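Help wanted: tidy-minded people for our table sessions at Nadar

Hello! I run the everyday objects project at Pretell, and I'm looking for people to come and spend time putting small things where they belong. It's tabletop work — picking things up, setting them down, filling a little box and emptying it again — and if you're the sort who straightens the cutlery in cafés, you'll feel right at home.

We're on the ground floor of the Nadar building, in the big open room past the bike racks. Most of what you'd be doing happens at the brown table, with a small black box for the odds and ends and a couple of potted plants to work around.
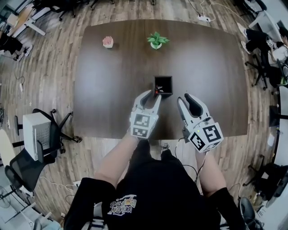

I've done plenty of these sessions myself and I find them oddly soothing (my other half says I should try it at home). You'll get a card with the layout on it, you set things out to match, then you move on to the next card. Some people chat all the way through, some like a podcast, and both are fine by me. You'll be on your feet for most of it, so please wear comfy shoes and a top with short sleeves or ones you can push up.

A session lasts 40 minutes and you'd do 5 of them, spread over as many weeks as you like in March. We pay £394 for the full set, sent by bank transfer once you've finished. If you have to drop out early we'll pay you for the ones you did.

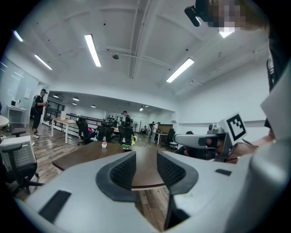
The room at Nadar, with the round table.

You need to be 18 or over and happy using both hands for small, fiddly jobs. No experience wanted, and left-handers are very welcome — we never get enough of you! Tea and decent biscuits are on us. There's step-free access from the Cinier Road side, and the bus stops right outside.

To put your name down, fill in the short form at the Nadar front desk or on the Pretell website and tell us whether mornings or afternoons suit you better. Forms need to be in by December 7, 2020. I'll reply to everyone, though it may take me a week or so.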